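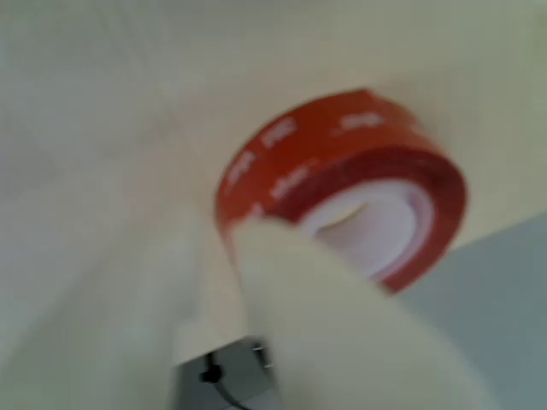
## 【打包讨论】红胶带派集合!搬家装箱到底要不要分颜色?

**Trekeo 生活版 › 收纳与搬家** | 浏览 2,724

---

**柚子皮不苦**(楼主) 发表于 2018-05-24

我要给红胶带写一篇表扬信!

前阵子从老房子搬到 Trandora 小区,两边隔了大约 700 公里,东西全靠纸箱走物流。以前搬家我都用透明胶带,封得倒是挺牢,可到了新家对着一面墙的箱子,哪箱都长一个样,晚上想找条毛巾都得蹲在地上一箱一箱看字(而且我的字还很丑)。这回换了红色的,真的爽到了!

我的用法很简单:

- **红色**:到家当天就要拆的,床单、毛巾、烧水壶、药盒、换洗衣服、孩子的睡觉玩偶
- **透明**:一个礼拜之内拆就行,锅碗、书、文具
- **牛皮纸色**:冬天的衣服、旧相册、不知道为什么还留着的电线

红的那种一进门就跳出来,师傅搬到玄关我喊一声“红的放卧室”,他都不用低头看字。晚上我们就只拆了红的,洗了澡铺了床,剩下的关上门明天再说,心情好得像住酒店。

胶带我喜欢外面橙红、侧面看一层层叠起来颜色深下去的那种,浅白的卷芯衬着特别好看,放桌上都舍不得收。封箱的时候我是底面贴一道横的、两道竖的,顶面只贴一道,拆的时候一刀下去就开了。

想听听大家怎么分颜色,有更细的分法请务必教我!

---

**盐水棒冰** 2楼

红胶带党来报到!我比楼主还多一步,红胶带只贴在箱子的短边,两头都贴。箱子堆起来以后顶面是看不见的,长边也经常靠墙,短边露出来的机会最多。你们下次试试,码得再高也能一眼找到。

另外胶带头一定要折个小三角!一定!找胶带头能把人找到没脾气,红的还算好找一点,透明的我用指甲刮了一圈又一圈,最后刮下来一条细丝,越撕越细……

---

**老灶台** 3楼

泼点冷水哈。颜色分得太多,最后乱的是自己。我以前用过五种颜色,蓝的代表书房,绿的代表阳台,黄的代表啥我装到一半就忘了,老婆手边没黄的了就拿绿的顶上,到家阳台的箱子里拆出来一口炒锅。

我现在就一种胶带,箱子上写房间名,粗记号笔,写大一点。便宜、省事、谁都看得懂。红胶带我也买过,比透明的贵,粘性还不见得好。

---

**柚子皮不苦**(楼主) 4楼

回 3楼:哈哈哈哈阳台炒锅!不过我就三种呀,而且只有红的是有“急”的意思的,另外两种弄混了也不要紧。五种我肯定也记不住。

粘性这个我同意要挑,我这卷封纸箱没问题,贴塑料收纳箱就一般,第二天边角会翘。

---

**一颗小土豆泥** 5楼

我站楼主!!刚搬完,44 个箱子,红的只有一小部分,第一个晚上过得特别体面。朋友来帮忙,问我碗呢,我说红的那箱,他走过去就拿出来了,两个人都很得意。

分享一下我的“第一晚箱”里都有什么,抄作业请随意:

1. 床单被套一套,枕头直接抽真空塞最底下
2. 毛巾、牙刷、洗发水(瓶口垫一层保鲜膜再拧盖子)
3. 烧水壶、两个杯子、两副碗筷、一小袋茶叶
4. 插线板!一定要带插线板!
5. 卷纸、垃圾袋、一块抹布
6. 剪刀和美工刀,**这两样不要封进箱子里**,拿个布袋随身拎着

第六条是血泪教训,我上次把剪刀封进了箱子,站在一屋子胶带前面用钥匙划,划得满手纸屑。

---

**山药炖什么** 6楼

请教一下,红胶带拆的时候会不会把纸箱表面撕下来一层?我想把箱子留着,过段时间还要寄东西。

---

**盐水棒冰** 7楼

回 6楼:会的,跟颜色没关系,看胶厚不厚。想留箱子就别撕,沿着缝划开,把胶带留在上面,下次直接在原来的位置盖一道新的。盖两三次都没问题,再多箱子口就软了。

---

**仓库里的风扇** 8楼

在物流站干过几年,说点实际的。

楼主说顶面一道,轻东西可以,装书装碗不行。重箱子要“工”字形,中间那条缝一道,两头的边各一道,底面顶面都这么来。中间那道两端要往侧面多拉出一截,巴掌那么长,压实了再剪。很多人剪得刚刚好,路上一颠头就开了。

还有,贴之前拿干布把箱口擦一下。旧纸箱上都是灰,什么牌子的胶带贴上去都是贴灰。

颜色嘛,我们那边看见红胶带,有的人会当成易碎品,轻拿轻放,有的人理都不理。所以真的怕摔的东西还是自己里面垫好,别指望外面那一圈颜色。

---

**柚子皮不苦**(楼主) 9楼

太专业了,巴掌那么长我记下了!“都是贴灰”这句我要写在便签上贴冰箱门。

我书箱顶面倒是贴了两道,底下鼓出来一点点,没散,现在想想有点后怕。下次老老实实贴工字。

---

**老灶台** 10楼

8楼说得对。红的容易让人误会成易碎,这也是我不用的理由之一。你自己懂是急用,别人看是易碎,搬的人再多想一层,意思就岔了。

---

**一颗小土豆泥** 11楼

被当成易碎品轻轻放,不也挺好的嘛!我的烧水壶很感激。

---

**麦芽糖纸** 12楼

我来讲讲不搬家的时候红胶带怎么用,搬完剩下的别扔啊,超好用的:

**冰箱冷冻层**:保鲜盒侧面贴一小截,代表“这个礼拜先吃”。家里人打开冰箱看见红的就拿,再也没有压在底下冻成石头的饺子。不过要在盒子放进去之前贴,擦干了再贴,结了霜以后是贴不住的。

**换季衣服**:每年 12 月我把厚被子拿出来,薄的收进去,袋子上红胶带贴一条,写上是哪张床的。

**电线**:同一个电器的线和插头各绕一小圈,拔线的时候不会拔错路由器。全家断网那次我就是这么痛定思痛的。

**工具箱**:借出去的工具都绕一圈红的,邻居一看就知道不是他家的,还得可快了。

---

**山药炖什么** 13楼

冰箱那个好!请问贴在塑料盒上留不留胶?

---

**麦芽糖纸** 14楼

留一点点。趁早撕基本没有,贴了一个多月的会有一条黏黏的印子,滴两滴食用油,放一会儿再拿纸擦,最后洗洁精洗一遍。介意的话先贴一层美纹纸打底,红的贴在美纹纸上面。

---

**纸壳收藏家** 15楼

有没有人和我一样,觉得分颜色不如贴编号?我是箱子上写数字,手机里记清单,1 号厨房上柜,2 号厨房下柜,这样往下排。我有次一共就 20 个箱子,到家少了一个,对着清单马上知道少的是鞋。用颜色的话,你少了一箱透明的,你都不知道少了什么。

买胶带我一般去 Sombatkul 杂货,就菜市场后门那家,红的经常断货,看见了就多拿两卷。

---

**柚子皮不苦**(楼主) 16楼

回 15楼:编号我服,真的,鞋那个太有说服力了。我下次红胶带加编号一起上!

Sombatkul 我也常去!他家还有那种带锯齿的 Polier 切割座,我一直在犹豫,有用过的吗?

---

**仓库里的风扇** 17楼

Polier 那个我有一只,手感不错,就是有点沉,连着封一下午手腕会酸。箱子少就别买了,剪刀够用。箱子多的话还是切割座快,胶带头也一直卡在齿上,不用找。

注意看一下卷芯的大小,芯太大的装上去会晃,拉出来歪歪扭扭的。买之前把手上那卷带去店里套一下最稳当。

---

**盐水棒冰** 18楼

切割座的齿真的很利,装胶带的时候手从侧面进去,别从前面摸。不要问我怎么知道的,创可贴也应该放进第一晚箱!

---

**老灶台** 19楼

看了一圈,各有各的道理吧。我还是觉得写大字最靠谱,不过 12 楼冷冻层那个办法我今天就试了,把一袋冻了不知道多久的虾仁贴上红的,晚上家里人真给炒了。红胶带在冰箱里我承认,在纸箱上我保留意见。

---

**一颗小土豆泥** 20楼

老灶台老师终于入坑一半!!欢迎欢迎!

---

**柚子皮不苦**(楼主) 21楼

哈哈虾仁好吃吗!我把大家说的补一下,下次搬家直接翻这楼:

- 红的贴短边,两头都贴(2楼)
- 胶带头折小三角(2楼)
- 剪刀美工刀随身带,创可贴进第一晚箱(5楼、18楼)
- 想留箱子就划开,别撕(7楼)
- 重箱子贴工字,两端多拉一巴掌,先擦灰(8楼)
- 易碎的里面垫好,外面另外写字(8楼、10楼)
- 编号加手机清单(15楼)
- 切割座先拿胶带去店里套一下(17楼)

还有一个问题想接着问:大家装酒杯是立着放还是躺着放?我这次是裹了袜子立着放的,我妈非说要躺着。

---

**仓库里的风扇** 22楼

立着,杯口朝下,杯子之间塞紧,拿起来轻轻晃一下听不到声音就可以封了。袜子很好,厚袜子更好。

---

**老灶台** 23楼

我一直躺着放的,也没碎过。虾仁挺好吃,稍微有点咸。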